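Setting Up Your Library in Skemar Reader

Section 4: Importing and reading comics 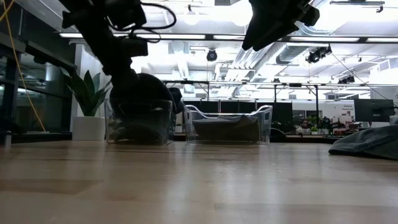 Skemar opens comics, graphic novels and scanned strip collections stored as CBZ, CBR or PDF files. It also opens plain folders of page scans. The steps in this section assume you have installed the program and picked a library folder as described in Section 2.

4.1 Before you import

Put each issue or volume in its own file or folder. If two issues share a folder, Skemar treats them as a single book and runs the pages together.

Check the page file names. Skemar sorts pages by name, so page 10 will come before page 2 unless the numbers are padded (002, 010). Most scanning programs pad the numbers for you. If yours doesn't, use Tools > Rename Pages before importing.

Covers should be the first page. If you scanned the cover last, give it the number 000.

Caution: Skemar moves files into the library folder by default. To leave your originals where they are, go to Preferences > Library and select "Copy files when importing."

4.2 Importing a single book

1. Choose File > Import Book.
2. Select the file or folder and click Open.
3. Wait for the thumbnails to load. A long volume may take a minute or two.
4. Look over the page order in the strip at the bottom of the window. Drag any page that is out of place.
5. Fill in Title, Series and Issue. The other fields can wait.
6. Click Add to Library.

Note: Page order changes are stored in the library database. Your page files keep their original names.

4.3 Importing a whole series

1. Put all the issues of the series in one parent folder.
2. Choose File > Import Series.
3. Select the parent folder.
4. In the Pattern box, choose how your files are named. "Series - Number" works for most collections. For names that put the year in the middle, choose "Custom" and type the pattern yourself.
5. Click Preview. Check the issue numbers in the list on the right.
6. Correct any wrong number by double-clicking it.
7. Click Import All.

A single import can hold up to 2,000 files. Split larger collections into two or more batches. You can close the import window while it works, but don't quit the program or disconnect the drive.

Annuals and specials have no place in the regular numbering. Type A or S before the number (A1, S2) and they will be listed after the last regular issue.

4.4 Credits

Each book has separate fields for Writer, Artist, Inker, Colorist, Letterer and Translator. Enter one name per line. If one person did everything, enter the name once under "Created by" and leave the others blank.

For anthologies, enter credits by story:

1. Open the book and go to the first page of the story.
2. Choose Book > Start Story Here.
3. Type the story title and the names.
4. Repeat for each story.

A search for any of the names will now open the book at that story. A sample record looks like this:

Title: The Dosari Lamplighters
Series: Arriaga Quarterly
Issue: 7
Writer: Ruby-Lee Tipoki
Artist: Leobardo Magaña
Letterer: Cường Trịnh

Accents matter for display but are ignored in searches. Typing "magana" will find Magaña. Keep the accents in the record so that the printed catalog comes out right.

When two creators share a last name, use full names. Osian Howells and Tudur Howells are kept as two people, but a record that says only "Howells" will show up as a third.

4.5 Reading direction

Skemar reads left to right unless you change it. For manga in its original layout:

1. Right-click the book, or the series name to change every issue.
2. Choose Properties > Reading.
3. Set Direction to Right to Left.
4. Click Apply.

The arrow keys and the page slider reverse along with the pages. Some translated editions were flipped by the publisher and should stay on Left to Right. Open a page with dialogue and see which balloon comes first if you aren't sure.

4.6 Double-page spreads

Spreads scanned as one wide image are detected on import and shown at full width. Spreads scanned as two separate pages have to be joined:

1. Open the book in Two-Page view.
2. Go to the left page of the spread.
3. Press J. The two pages close up and the gap between them disappears.
4. If the art doesn't line up, hold Shift and press the up or down arrow to nudge the right page.
5. Press Enter to keep the change.

If every spread in a book falls on the wrong pair of pages, the book is probably missing its inside front cover. Choose Book > Insert Blank After Cover. This shifts everything by one page.

4.7 Panel view

Panel view shows one panel at a time and is meant for small screens. It works best on pages with clear white gutters. Painted pages, overlapping panels and pages with black gutters may be divided badly.

To fix a page:

1. Press E to open the panel editor.
2. Drag the corners of any box to fit its panel.
3. To add a box, hold Alt and drag across the panel.
4. To delete a box, click it and press Delete.
5. Click the number in the corner of each box to change the reading order.
6. Press E again to save and close.

The editor stores up to 24 boxes per page. For a page with more panels than that, such as a newspaper Sunday reprint, group the small ones a row at a time.

Caution: Choosing Detect Panels Again erases all hand edits in the book, including pages you aren't looking at. There is no undo.

4.8 Sharing a library with Trudside

If you use the Trudside tablet app, your records, spreads and panel boxes can be copied over along with the books.

1. Connect both devices to the same network.
2. On the computer, choose File > Share Library.
3. On the tablet, open Trudside and tap Find Library.
4. Enter the code shown on the computer.
5. Tick the series you want and tap Copy.

Bookmarks copy in both directions. Credits copy only from the computer to the tablet, so make corrections on the computer.

Note: CBR files are converted to CBZ during the copy. The file on your computer is left as it was.

For printing a catalog of your collection, see Section 5.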